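The headache I carried for nine months

By a contributor in Trekeck

My daughter was born in August, and I began to have headaches when she was 13 days old. I remember the number well, as the midwife had signed us off that same morning and told me I was doing fine. I was doing fine. I had a sore back and I had not slept more than two hours together, but every mother I knew could say the same.

The headache came in the late afternoon. It sat behind my eyes and went down into my neck, and when I stood up from the couch my ears made a sound like the sea. I drank water. I took two paracetamol and fed the baby. By the evening it had gone and I forgot it, until it came back the next afternoon at almost the same hour.

I write this because for a long time I believed that a real illness must announce itself. Where I grew up, you went to the doctor with a fever or with blood. You did not go with tiredness. When I moved to Trekeck with my husband I learned a new language, a new way to do the banking and a new way to drive, but I did not change my idea of what a sick person is.

"All new mums are tired"

The first person I told was my mother, on the telephone. She said I should eat liver. The second was a woman at the baby group in Gerkeck, who said that all new mums are tired and that it would pass when the baby slept through. She was kind, and she gave me her spare sling.

It did not pass when the baby slept through. At five months my daughter was sleeping from seven until almost five in the morning, and I was more tired than before. I climbed the stairs of our building and had to stop at the second landing. My hair came out in the shower, which I had read was normal. My fingers were cold, but it was winter and our flat has bad windows. For each thing there was a small explanation, and I was very good at finding them.

There was also the ice. I am a little ashamed about the ice. I started to chew it in the evenings, first what was left in my glass, then whole trays of it. My husband bought a bag from the service station for a barbecue and I ate half before the guests arrived. He laughed, and so did I. I did not know then that a wish to chew ice can be a sign of low iron. I thought it was a habit, like biting the nails.

The afternoon in the car park

In the ninth month I was putting the shopping in the car when the ground moved to the left. I held the trolley. The baby was already in her seat, with the door open, and I could hear her talking to her foot. I sat down on the asphalt between our car and the next one, and I stayed there until a man asked if he should call somebody.

I said no. I drove home very slowly, and I should not have driven at all, I know this now. But that evening my husband made the appointment himself while I was in the bath, and he told me the time of it through the door.

The doctor was young and she typed while I talked. I started with the headaches and told her that it was probably nothing. Then she stopped typing and asked me questions that had, as I thought, no connection with my head. How heavy had the bleeding been after the birth? When did my periods come back, and how many pads did I use? Did I eat red meat? Was I craving anything strange?

I laughed at the last one. She did not. She pulled down my lower eyelid with her thumb and looked for a moment, and then she printed the form for the blood test.

Three

The clinic called me the next day, before lunch. My haemoglobin was low, and my ferritin, the number that shows how much iron the body has stored, was 3. I asked what it should be. The nurse said that hers was 70 and she still felt tired on a Monday morning sometimes, and I understood that she was trying to make me less afraid.

I was not afraid. I was angry, for perhaps a week. I had lost a lot of blood at the birth and somebody had written it on a paper, and I had gone home with that paper in a folder together with a brochure about car seats. I had tablets for the first month and I stopped taking them when they hurt my stomach. I did not tell anyone that I stopped. So I cannot put it all on the hospital, although I tried.

The treatment was an infusion. I sat in a green chair for the morning with a drip in my arm, and the woman in the next chair was there for her fourth. She told me it would take some weeks before I noticed. I had paid $492 for it out of our own pocket, so I wanted to notice sooner.
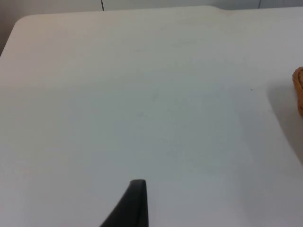
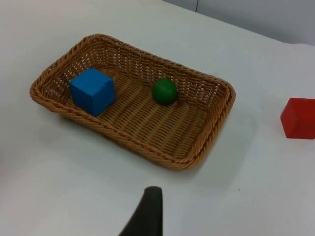 What changed

The ice went first. One evening, around two weeks after the infusion, I opened the freezer for the peas and saw the trays, full, and I had no interest in them. I called my husband to come and look, as if it were a trick.

The headaches became shorter and then they came only on some days. The stairs took longer. I would stop on the second landing out of habit and wait for my heart to hurry, and then one day I was already at our door with the pram wheels in my hand. My hair is still thin at the front. The doctor says it grows at its own speed, and I have bought a hat.

I eat differently, but less differently than my mother would like. I take a tablet every second day with orange juice and keep my coffee for two hours later, as the doctor told me that coffee makes the iron harder to absorb. My blood is tested again every few months. The last result was good – not wonderful, but good.

If it sounds familiar

I am not a doctor and I do not want to tell other women what they have. Tiredness after a baby can come from many places, from the thyroid, from low mood, from a night that never ends. But I would like to say it plainly to those who, like me, are careful not to bother anybody. A blood test is a small thing. You can ask for one. You can say that you bled a lot, even if it was months ago and it seems late to mention it.

Write down your signs before you go in, also the silly ones. I nearly left out the ice. And if the tablets make you sick, go back and say it, there are other kinds and other doses.

My daughter is walking now. She goes from the couch to the kitchen door and back, and in the afternoons, at the hour when I used to lie down with a wet cloth on my eyes, we take the long way to the park.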